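Mekance
Notes from a shared bench

Tuesday nights are my nights at the workshop, and I've spent most of this winter's Tuesdays (and a few I wasn't supposed to have) on the same thing: two arms, one table, and a pile of toy bricks that I would like to see end up in a bin. I promised a longer update back in December and then let it slide, so get yourself a coffee, because I have a lot saved up.
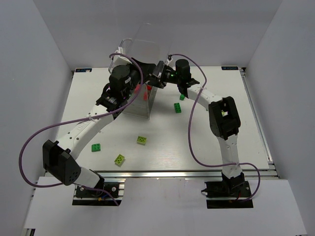
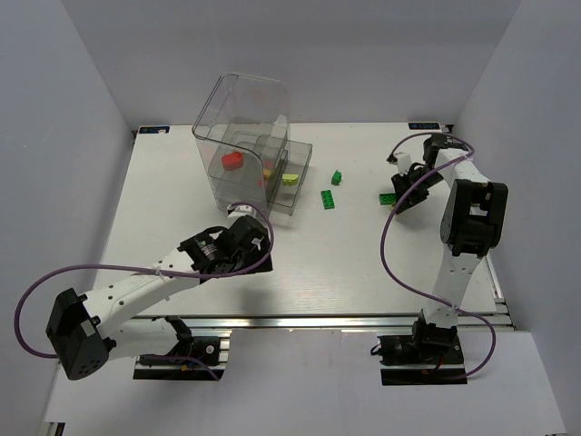

Filed under: Two-Arm Table / Workshop Builds

When I started I had a very tidy idea in my head. I'd bolt a pair of arms to the front of a table, teach them to pick things up, and be done by the holidays. The arms went on easily enough. It was everything else that took the time, and I've come to be rather fond of everything else.

Let's start with the rail, as several of you wrote to ask about it. I went with an aluminum rail across the front edge of the tabletop, and each arm has its own black plate there to sit on. My first version had both arms standing on the tabletop itself, and every time one of them stopped short the whole surface gave a little shiver and the bricks walked. Moving the bases forward cost me two evenings and a set of drill bits, and I'd do it again tomorrow. If you're planning something like this, please do your bases first and your clever ideas second. I did them the other way around.

The walls came next. I wanted plain gray on the left, right and back, so that whatever was going on in the rest of the shop wouldn't matter to the table. Our shop is a busy place! Somebody is always carrying a bicycle through it. I mixed the paint from two leftover cans and I couldn't match that color again if you paid me, so I'm being very careful about scratches.

Then there are the cables, which have been my winter hobby all by themselves. I chose purple (it was the color they had, but I tell people I chose it) and I left them long on purpose. You'll notice how wide the loops are. I had them short and neat at the start, and it looked wonderful until the wrist turned all the way over and pulled a connector clean out of its socket. So I added slack, then more slack, and then the slack started catching on the elbow, and I went back to cable ties. I've been through a bag of 500 of those ties. Well, the shop has, but I know who's been using them.

The clear bin is the part I get the most grief about. A friend at the next bench keeps telling me that see-through plastic is a mean thing to put in front of a machine, what with the reflections and the way a brick behind a wall seems to sit somewhere it doesn't. I don't disagree. But I like being able to see in from my stool, and the low front gives the grippers a way to get over the edge. I picked it up from Flarnitz, the housewares place by the bus station that is forever about to close, and I bought a spare while I was there.

As for the bricks, they're from a tub my sister's kids outgrew. Green ones have become my regulars for no good reason except that they were on top. I mix in other shapes and colors when I want to make life harder.

The software side is less pretty. I'm calling the control program Birska, and it's now on version 8, of which I would admit to three in public. The hard part is having both arms come in over the bin together. Each one is perfectly polite alone. Put them in the same few inches of air and they're like two people in a doorway. I wrote a simple rule where one arm has to announce that it's going in, and the other holds back until it hears the all-clear. It's slow. I've watched over 32 runs with that rule switched on and the grippers haven't knocked into each other yet, which is a big improvement on January, when I was gluing a fingertip back together every week.

Next up is a proper stop button within reach of the stool, and then I want to redo the wiring down at the bases. I keep putting that off. It means lying on the floor with a flashlight, and the floor in there is cold.

I've also had an offer from the El Ouafi workshop across town to bring the table over for their open evening. I'd love to, but it has to fit through my door first, and I built the walls after I brought the table in. I'll measure it on Tuesday and let you know.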